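Project Report: Looking After a Pair of Hand-Held Grippers
Votdale College, Applied Automation, second term

When our group picked the maintenance topic in March, I'll admit I was hoping for one of the big arms in the workshop. What we were given was a pair of hand-held grippers and a bedroom full of laundry, and I have grown very fond of them both. You carry the gripper yourself, squeeze the trigger and pick things up, and the recordings are later used to teach a proper robot arm to do the same. My part was to write the care routine and keep to it for the whole project.

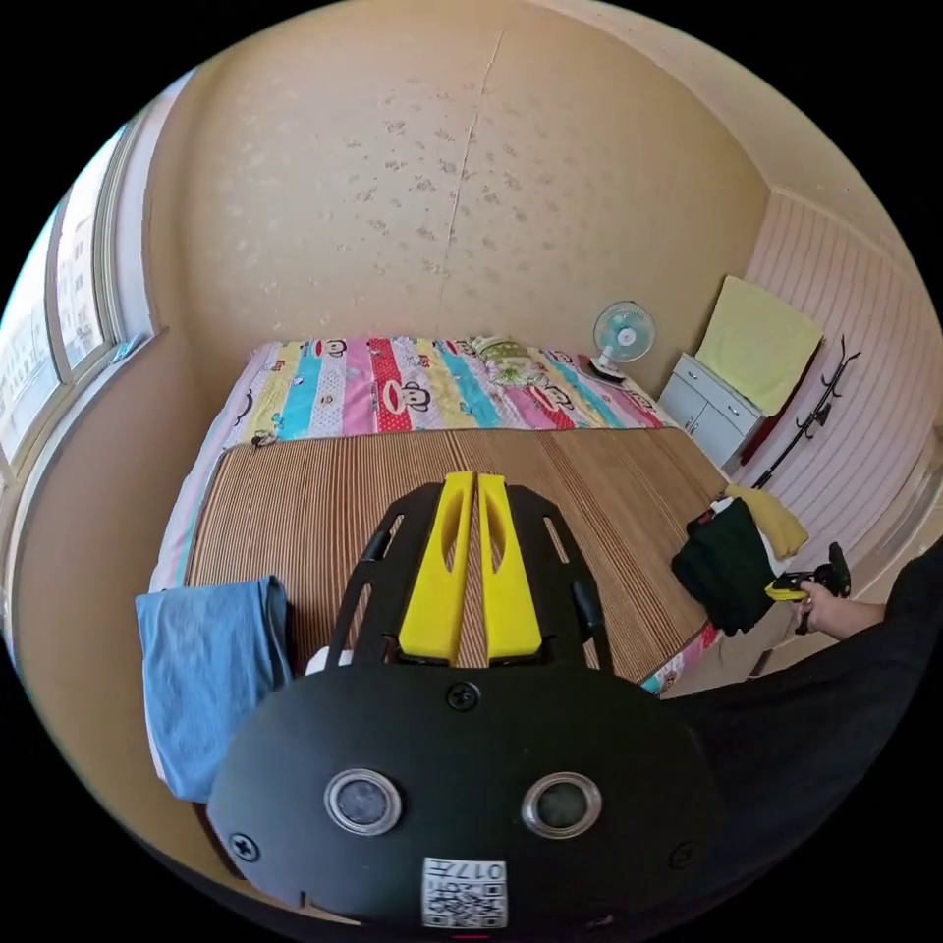 Figure 1. The two yellow fingers and their frame, with the second gripper at right.

The fingers get the hardest life, so the routine begins with them. Before each session I wipe both down with a barely damp cloth, then open and close them slowly and check that they stay parallel. If one leans, I loosen its mount a little, square it up and tighten it again by hand. The Grivik fingers we tried first marked very easily, and after a chat with our supervisor we went over to the Terira set – a bit stiffer to fit, but much kinder to work with.

Next come the housing screws. I used to do them up as tightly as I could, and I'm sorry to say I stripped one in the first week. Now I use the small driver, stop as soon as I feel the screw seat, and go over them all again on Wednesday.

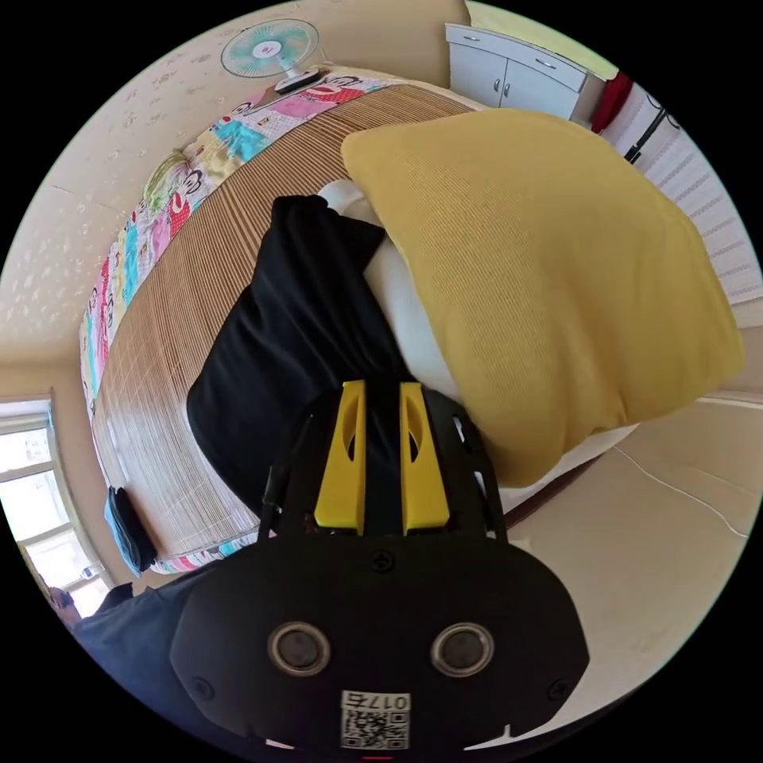 Fabric brings its own troubles, mostly lint. It gathers where the fingers join the mount and, if you leave it, the trigger begins to feel gritty. A soft paintbrush gets nearly all of it out. Big, soft things are harder on the mechanism than I expected, and it's very tempting to squeeze harder when a cushion won't behave, so I wrote "ease off and try again" at the top of our checklist in large letters.

We logged 1,767 grasps over the project and had to stop for repairs 13 times. More than 5 of those stops came down to lint, and they nearly all happened before the brush joined the kit.

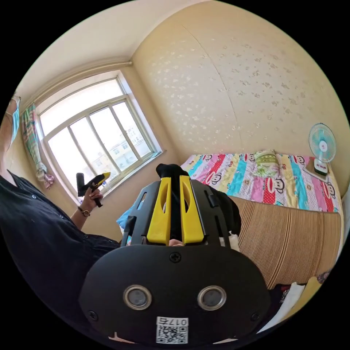 Report by the maintenance lead
Group 2, McKinnon Workshop

Small, limp items such as socks and cloths turned out to be the best test of whether the fingers were set properly. A cushion will forgive a crooked finger, but thin fabric slides straight out of one. I now finish every adjustment with a few cloth pick-ups before I sign the sheet.

If I had another term, I would label the spare screws by length and keep a separate log for each gripper. We shared one log between the two, and sorting out which repair belonged to which took me most of an afternoon. The checklist and the brush are in the top drawer of the McKinnon bench for the next group.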